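Linen and Clothing Collection at Ledville

Residents of Ledville House are reminded that the collection of bed linen and clothing moves to Thursday, September 9, 2021. Items should be folded and left on the bed by 2 pm – bags will be supplied on each landing.
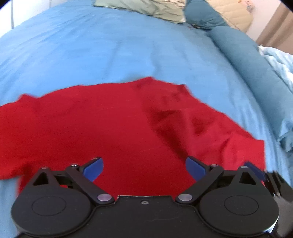 One resident of the Pant wing has asked that red clothing be washed apart from pale bedding, as it was until August. The laundry service has agreed, and 14 additional bags will be provided for coloured items.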